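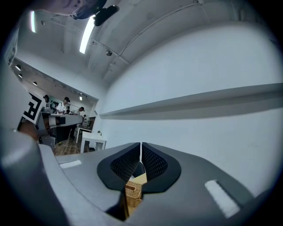 Budira reopens small meeting room after refit

RURMONT, 15 November 2018 – The ground-floor meeting room at the Budira building is back in use after a refit limited to the floor, the furniture and the seating layout. The ceiling and its services stayed as they were. The work was carried out in October by Indasel, the contractor that holds the building's maintenance agreement.

The room measures 167 square feet and is joined to a second room by an open doorway. It is used for short meetings, small classes and practice sessions, and it can be booked by tenants on any floor. Before the refit it held one long table that left a narrow path along one side. Users who wanted open floor had to carry the table out through the doorway and bring it back afterward.

Noémi Győri, who manages bookings for the building, said the long table was the main complaint in the tenant survey carried out before the work.

"The room was booked for six people and used by two or three," Győri said. "The table was sized for the six. Most of the floor area went to a piece of furniture that most bookings did not need."

The new layout is built on a single square table and a small set of dark chairs that can be moved by one person. The table stands near the wall when the floor is needed and is pulled forward for meetings. No storage cabinet was added. The chairs stay in the room at all times.

Indasel laid a wood plank floor over the old surface. According to Sándor Vida, site lead for the contractor, the old covering was left in place because it was flat and well bonded. The planks run without a break through most of the room, with an expansion gap at the walls. Furniture was kept off the new floor for 72 hours after the last row was set.

"The level was good to begin with," Vida said. "We filled two low spots near the doorway and planed the threshold. The rest was cutting and fitting."

The long shelf on the wall was kept. Removing it would have meant patching and repainting the full wall, and the work was not in the budget. The furniture and seating portion of the job was capped at $3,000. Flooring was charged separately under the maintenance agreement.

Lighting was reviewed and left alone. The room has fluorescent tubes, and thin conduit is fixed to the surface of the ceiling. Edit Fülöp, the electrician who inspected the circuits, found no fault in the fittings or in the wiring that serves them. She recommended that the tubes be changed as a group when the first one fails, so that the color of the light stays even across the room. Running the conduit inside the ceiling was priced and turned down. 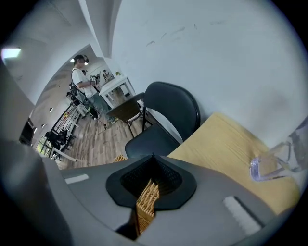
Dark chairs by the light wood table. The doorway at left leads to the second room.

The walls are white throughout and were washed before the furniture came in. Full repainting is planned for next year. Faint scuffs remain high on one wall, and Győri said they would be left until then. Chair backs are the usual source of marks in rooms of this size, though these are higher on the wall. The new seats are to be kept a hand's width clear of the paint when not in use, and a note to that effect has been added to the booking terms.

Selection of the table took longer than the floor. Three types were tried in the room over a period of two weeks. The first had four corner legs and was rejected after users found that a chair could not be pushed in from the corner. The second had a round top, which left too little usable surface when it stood near the wall. The third, a square top on a center base, was drawn up by the design office Maruyama, which also wrote the layout plan for both rooms.

Piroska Hegedűs of Maruyama said the choice of base was mainly a question of where people put their feet and where the cleaner can reach.

"With a center base you can sit on any side and shift along it," Hegedűs said. "The mop goes in from four directions. The price you pay is weight. The base has to be heavy enough that someone can lean on the edge of the top and the table stays put."

The table was load tested before delivery. A weight was set on one edge of the top and lifted off again for 1,000 cycles, after which the joint between top and base was opened and checked. Hegedűs said the screws had held their torque and that no play was found in the column. The same joint will be checked again after one year of use.
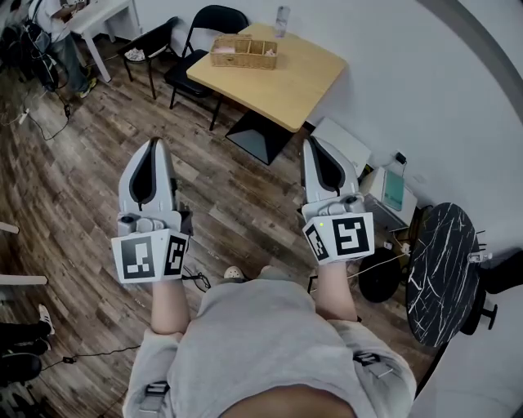

Clearance was the figure that decided the final position of the furniture. The layout plan calls for a free strip of floor wide enough for two people to pass between the table and the opposite wall, and for one chair to be pushed in fully at the wall side. The table can be moved by one person, who tips it slightly and walks it on its base. The top has rounded corners, which Hegedűs asked for on the grounds that people cross the open floor with their attention on other things. The black pedestal under it widens toward the floor in a pyramid shape, and the chairs fold, so the whole set can be put against the wall when a booking calls for more room. Small items go in the woven wicker tray on the tabletop. It is divided into compartments, and it can be lifted off with its contents when the table has to be moved.

The tray was not part of the original order. It was added after the first week of use, when Győri found that pens, clips and other small supplies were being left on the seats of chairs and on the long shelf. Seats are now supposed to be cleared at the end of each booking. Győri said this is followed most of the time.

Wicker was preferred to a molded tray on account of noise. Trinidad Nieto, whose language classes meet in the room in the mornings, had asked for something that could be set down on wood without a clatter. She also asked for low sides, so that students could see what was in each section from where they sat.

"I use it for word cards and small objects that we pass around," Nieto said. "With the old box, everything was in one heap. Now I can sort by lesson and leave the rest where it is."

Nieto said the planks carry more sound than the old floor covering did, mostly from chair legs. Felt pads have been ordered and will be fitted to all chairs. Vida advised against a rug, which would have to be rolled up each time the table was moved.

The second room was not part of the refit and remains open for bookings under the same terms. Maruyama's plan shows the same flooring continued through the doorway, but no date has been set for the work. Booking times are unchanged. Tenants who need the floor clear should say so when they reserve the room, and the furniture will be moved before they arrive.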